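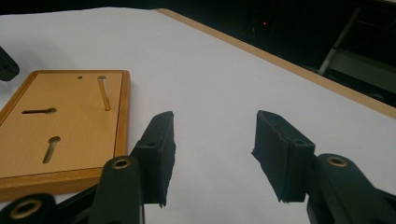 4. Setting Up the Nokelell Label Printer

Before you start

Place the printer on a flat, level surface within reach of an outlet. Leave the lid clear so it can open all the way. You will need the power adapter, the USB cable and one roll of Festach 61 mm labels.

Loading the roll

1. Press both side tabs and lift the lid.
2. Slide the two roll guides outward until they stop.
3. Drop the roll in with the labels facing up.
4. Push the guides in until they touch the roll. Do not squeeze it.
5. Pull the first label past the front slot and close the lid. It clicks on both sides.

Note: Older 16 mm rolls need the narrow spool, sold separately.

Connecting

6. Plug in the adapter, then hold the power button until the light turns green.
7. Connect the USB cable and open the Vesten software on your computer.
8. Choose "Add printer" and type in the setup code 524.
9. Print a test label. If the text sits too low, go to Section 6, Alignment.

CAUTION: The print head gets hot. After a long job, wait 30 minutes before cleaning it.

CAUTION: Do not pull a label backward through the slot. Cut it off behind the roll and feed the loose piece out the front.

If the light blinks red, the lid is not fully closed or the roll is empty. Error codes are listed in Section 9.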